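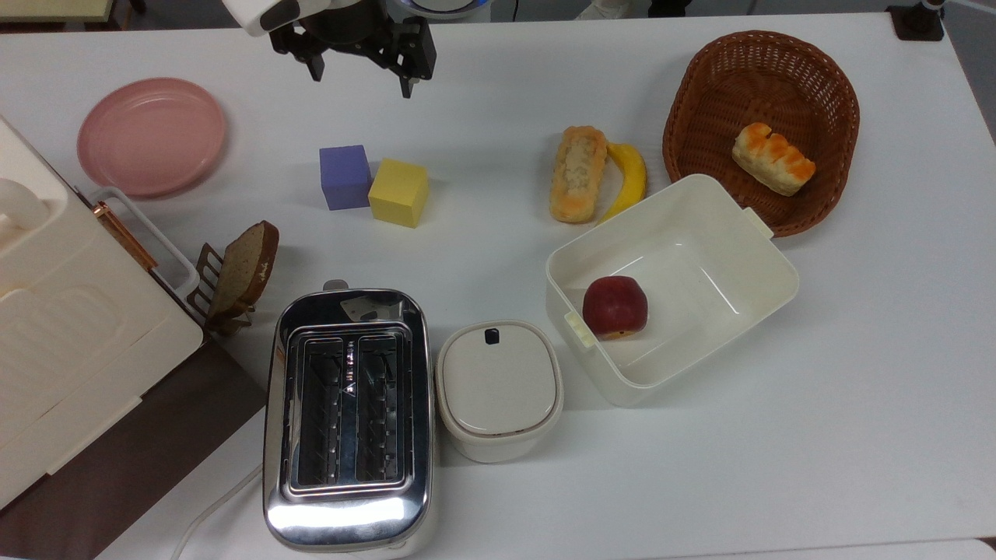
Cream bread box, pink plate, the toast rack and the play food, all on the white table.

I'm a big believer in dumping everything out on a table before deciding where any of it lives. Drives the rest of my household up the wall, but I can't sort things while they're still in a cupboard. So out it all comes, real kitchen things and play kitchen things together, because in our house they've been mixed up for years and I've quit fighting it.

Anyway, a few of you asked about the bread box after my last post, so let me start there and wander.

Bread boxes

I resisted getting one for ages (where would it even go?) and now I'd be lost without it. Ours sits at the far end of the counter, away from the stove. Bread goes in cut side down, still in its paper if it came in paper. If it came in plastic I take it out of the plastic, let it sit on the board until the crust feels dry again, and then put it in the box. Bread kept in a warm, sealed bag is how you get fuzzy green spots by the end of the week.

Don't pack it full! A bread box needs a bit of air in there. One loaf and a couple of rolls is plenty for us, and anything past that I slice and freeze right away.

Empty the crumbs out every time you finish a loaf. I tip mine over the sink, wipe it with a cloth wrung out in warm water and a splash of white vinegar, and leave it open until it's bone dry. I used to skip the drying part and the whole box smelled like a wet basement by November. If you have any metal hinges or trim, run a dry towel over them too.

Toast racks

I know, I know, very old-fashioned. But toast stacked flat on a plate steams itself soggy, and toast standing up doesn't. That's the whole trick. Mine came in a box of odds and ends from the Haddad Street thrift store and I paid 5 dollars for the lot. Let the toast stand a minute before you butter it and it'll stay crisp right through breakfast.

A toast rack is also really handy the other 23 hours of the day. I've used one for mail, for seed packets, for small pan lids, and for the lids of those plastic containers that breed in the bottom drawer. Shake the crumbs out first, obviously.

Baskets

Woven baskets are my favorite for rolls and pastries on the table, but they hold on to crumbs like you wouldn't believe. Take it outside, turn it upside down, give it a few good smacks, then go over it with a dry paintbrush (an old one, bristles clean). Butter spots come off with a little dish soap on a toothbrush. I don't ever soak them. I did that once with an oval one I loved and it dried shaped like a potato chip.

If you're putting anything glazed or sticky in a basket, lay a cloth napkin in it first. You'll thank me.

The play food

So how do you keep pretend bananas and bread rolls clean when they get carried all over the house? Depends what they're made of. Hard plastic ones get a bath in the sink with dish soap, a rinse, and a night on a towel. Check for little holes, though! Water gets in and never seems to get back out, so those I only wipe. The squishy foam kind I never dunk either, just a damp cloth with a tiny bit of soap, then a second cloth with plain water, then let them air dry somewhere out of the sun. Same goes for foam blocks. Anything with a crumbly texture on it gets dabbed and not scrubbed or the texture ends up on your cloth.

For storage I tried one big bin and hated it. Everything sank to the bottom and the only way to find the banana was to pour the whole thing on the floor. What's worked for us is a few small containers on a low shelf: bread things in one, fruit in another, blocks by themselves. I bought a pack of 7 from Benex and still have two left over. The kids can see what goes where, and cleanup takes nearly 5 minutes on a good day, longer if there's an argument.

Putting it all back

When the table's covered I wipe each thing as I pick it up and put away the big stuff first. Bread box, then plates, then baskets, then whatever little bits are left. If something's still sitting there by dinner and I can't think of a home for it, it goes in the donation bag by the back door.

Next time I want to get into cutting boards, since I've been oiling mine wrong. If you've got a way of getting onion smell out of wood, leave it in the comments please!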